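Print this page | E-mail this page

WORKSHOP NOTEBOOK – VULENCOMBE LINE, FARE EQUIPMENT
Monday, April

Platform validators at Flinness, game-day fault

Picked up from Niall's note on the shift log. The two validators at the stadium end of Flinness dropped taps again after the home game. Same pattern as the last home game: fine on the way in, fine during the game, then slow reads once the crowd comes back down the ramp. Fans stand there holding the card on the target, get no beep, and go around to the other side. Some of them then get charged an incomplete trip.

Pulled the log from the left-hand unit (Okoth reader, Jindach controller board). 1484 tap events in the post-game window, 111 of them closed with a timeout. The right-hand unit shows the same kind of thing, but its clock had drifted so I have not merged the two files. Reset the clock and noted it on the unit sheet.

What I ruled out

Power. Put the meter on the supply at the pedestal with the heater on and the display at full brightness. No sag worth writing down. Swapped the supply anyway and put the old one on the shelf, tagged GOOD.

Antenna. Bench unit with the same antenna part reads a paper ticket, a plastic card and a phone at normal distance. Read range drops when the season ticket wallet is the foil-lined one from the fan shop, but those give a different error code, and that code is not in the log.

Network. Kiprono ran a continuous ping from the station cabinet through the whole post-game hour. Losses were low and did not line up with the timeouts. He is keeping the raw file.

Firmware version. Both units match the rest of the line. The other platforms are on the same build and do not show the fault, though none of them gets that load in one go.

Where it seems to be

The controller writes each tap to a local queue before it answers the reader. The queue is flushed to the back office in batches. On a normal day the batch never gets near full. After a game the queue hits its limit of 80 entries, the flush starts, and the reader waits for the write lock until the flush is done. If the flush takes longer than the reader's own timer, the tap is thrown away with no tone and no light.

Reproduced on the bench with the tap test script, tap interval shortened until the queue filled. First timeout came on the second flush. After that it was one or two at every flush. Changed the batch limit to 40 and ran again with the same script: no timeouts in three passes. Flushes are more frequent but short enough that the reader does not give up.

Have not tried moving the flush to its own thread. Niall thinks the vendor library is not safe for that and I agree until somebody reads the source.
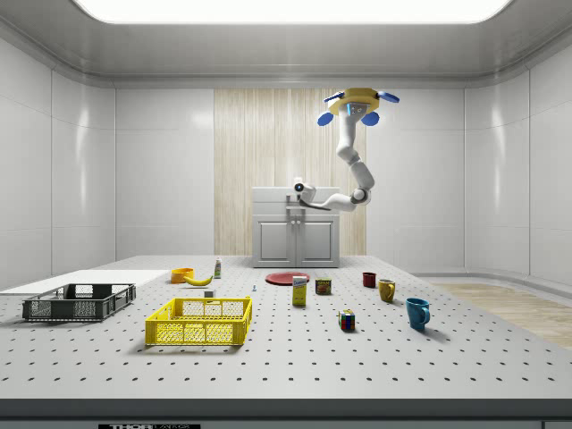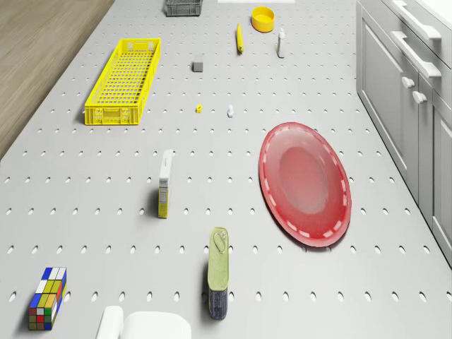 Change proposed for next home game

1. Load the edited config (batch limit 40) on the left-hand unit only. Leave the right-hand unit as it is for comparison.
2. Sync both clocks from the station cabinet before gates open – do it by hand, the scheduled sync is overnight.
3. Raise log level on both to 3. Check free space first. Level 4 fills the card before the end of the game.
4. Station staff to have a handheld reader at the foot of the ramp. If either unit stops responding altogether, bag it and use the handheld.
5. Pull both logs before the last train, not the next morning. The overnight restart truncates them.

To roll back, copy the .old file over the config and restart the controller. Takes under a minute. Key for the pedestal is on the green tag.

Open items

- Incomplete trips from the last two games. Kiprono has sent the list of timeout times to the fare office so they can match complaints against it. The card number is not stored on a timeout, so it will be by time and platform only.
- The tone. A discarded tap should at least give the error buzz. Asked the vendor if that is a setting or a code change. No answer yet.
- Right-hand unit clock drift. Could be the coin cell. Replace at next visit and watch it.
- The display on the left-hand unit still shows last season's "Go by train" game banner. Not our file, passed on to the web desk.
- Bench unit is borrowed from the Flinness spare pool. Sign it back in when the second set of passes is done.

Niall to be on the platform for the next game, me in the station cabinet.

Related entries
Foil wallets and read range
Ticket printer jams, north platform
Spare pool check, Flinness
Handheld reader charging rack – wiring

Vulencombe Line Fare Equipment Workshop | Contact the workshop | Back to top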